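Sunday at the Ustbridge robot open day

I finally made it to the open day at Ustbridge, after two years of saying I would and then finding something else to do. Bienvenido Macaraeg talked me into it (he builds shelving for a living and has opinions about anything that picks things off a shelf), and we got there a bit after 10, before the coffee line got silly. More than 2,000 people had signed up for the weekend, and I think most of them wanted to park where we did.

These are my favorites from the wrist cameras. The crew lets you watch the feeds while the arms are working, and if you ask nicely at the desk you can take some pictures home, so of course I asked nicely. I like them so much better than my own phone pictures, which are mainly the backs of people's heads!

Our first stop was the household corner. Nathalie Arsenault from Fraser was doing the talking, and she was great with the kids up front — she let them guess which way the arm would swing next. They were wrong a lot and didn't care one bit.
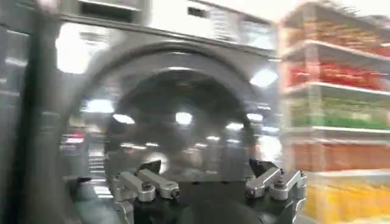
On the move past the big round door, gripper open, with all those colors on the shelves going by.

I had pictured everything being slow and careful, the way it is in the videos Bienvenido sends me. Some of it was slow. But between jobs the arms can really get going, and I jumped the first time (so did the man next to me, and he had a Nurby staff shirt on).

Nathalie said the part she spends the most time on is the fingertips. She has a drawer of old ones back at the shop and has thrown out plenty more. I asked what makes a good one and got a very long answer about rubber, which I enjoyed and mostly didn't follow. Bienvenido followed it. He asked her 4 more questions and I went and found us a pretzel.
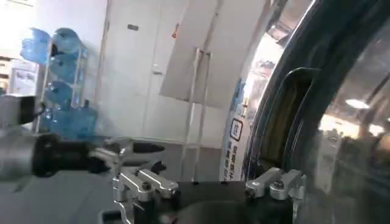
Two arms in this one, with the blue water bottles lying in their rack behind.

After lunch we did the Gondotside talk, 7 of us on folding chairs to start with and then a whole crowd standing at the back once the rain came in. Good talk, terrible microphone. The speaker went through how they plan a move so two arms don't bump into each other, and she had a story about a jar of pickles that I won't spoil in case you go to the next one.

I bought a raffle ticket, number 100, and felt very lucky about it right up until they drew the winner. We stayed till closing anyway. My feet hurt, I have a tote bag full of stickers, and I'd go again tomorrow.

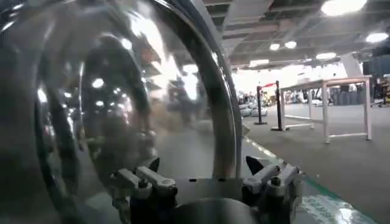

Do you have to know anything about robots to enjoy the open day?
Not a thing. I went in knowing next to nothing, and everyone I talked to was happy to start from the beginning. The next one is planned for February, and you can sign up at the front desk or on the Ustbridge page.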